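Nadja Kaufmann
Hilo sobre el kit de dos brazos Kanness, de Biltlow, que llevo nueve días probando en alquiler. Fregar los platos me cuesta quince minutos. Con el kit me cuesta una tarde y tengo opiniones.

1/
Lo primero, el precio: 335 euros al mes, con los dos brazos, el raíl, las cámaras y acceso a Tanner, el programa de teleoperación y entrenamiento. La fianza va aparte, en una letra que exige buena vista.

2/
El montaje está bien pensado. El raíl se fija al borde de la mesa, las bases van al raíl y los cables van por donde les da la gana. El manual tiene 76 páginas y dedica más espacio a la garantía que a los cables.

3/
La tarea elegida: recoger la mesa después de comer arroz. Plato, cuencos, cuchara y un escurridor gris donde dejarlo todo. La zanahoria en la tabla es para otra prueba que sigo aplazando. El arroz es crudamente realista: está en los cuencos, en la bandeja roja, en la tabla y por la madera. Sospecho que también en mis zapatillas.

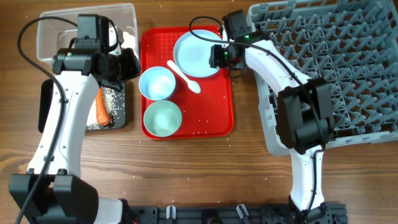

4/
Teleoperación. Mueves los mandos y los brazos te siguen con un retraso que al principio desespera y a la media hora se te ha contagiado. Cené despacísimo aquella noche. Coger cosas grandes es fácil, coger una cuchara apoyada en plano es un curso de humildad con diploma.

5/
La pinza, en cambio, me ha convencido más de lo que quería. Los dedos son negros, angulosos y feos, y agarran el esmalte sin arañarlo (de momento, que mis platos son de los baratos y los miro cada noche con lupa). La fuerza se regula en Tanner con un deslizador que va de "caricia" a "apretón de cuñado". La traducción la firma Biltlow, yo solo la transcribo.

6/
Lo difícil de un escurridor es el escurridor. Para nosotros es un trasto con ranuras. Para una cámara de muñeca es una celosía gris llena de cruces, aspas y huecos que se parecen todos entre sí, con un plato brillante tapando media vista. El reflejo de la lámpara en el centro del plato parece una florecita. Muy mona. Me pasé un buen rato moviendo la lámpara por su culpa.
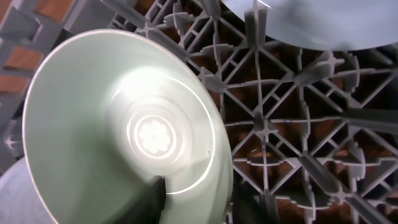
Me preguntan por privado: ¿hace falta saber programar para usarlo?
Para teleoperar y grabar demostraciones basta con la interfaz de Tanner. Para entrenar algo propio conviene manejarse con Python y tener paciencia con los mensajes de error, que están en inglés y en pasivo-agresivo.

7/
Soporte técnico. La web promete respuesta en 24 horas. Escribí por un fallo de calibración en la muñeca derecha y contestaron al día siguiente, dentro del plazo, para preguntarme si había leído el manual. Lo había leído. La segunda respuesta ya traía la solución: recalibrar con el brazo en reposo y reiniciar Tanner. En ese orden. Al revés no hace nada, y esto no lo pone en ninguna página.

8/
Los cuencos son el siguiente nivel. Hay que pillarlos por el borde, y en cuanto la cámara se acerca el cuenco se come media pantalla. Lo demás que ves es techo, pared, el cuadro de colores y el tubo blanco encendido, o sea, un recorrido completo por mi decoración. Consejo: mirad a la vez la cámara de arriba. Con la de muñeca sola acabas conduciendo por aproximación y fe.
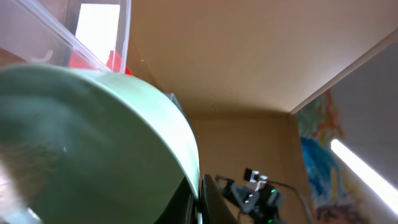
9/
Lo que no me gusta:
- El ventilador del controlador. Suena a secador resentido.
- Que las grabaciones se exporten en un formato que solo abre Tanner, salvo que pagues el plan superior.
- Que el plan superior se llame "Billandale". Tres llamadas para saber si era un plan o un pueblo.

10/
Lo que sí: los brazos repiten bien, las piezas de recambio se piden sueltas y el raíl no se ha movido ni cuando yo sí he golpeado la mesa. Para una clase o un taller pequeño lo veo razonable. Para fregar, comprad un estropajo.

11/
Me quedo el kit otro mes. En parte por la zanahoria, en parte porque la caja de devolución ya la he usado para guardar los mandos y no me apetece vaciarla. Si alguien ha probado los dedos de silicona que venden aparte, que me diga si sirven para cubiertos.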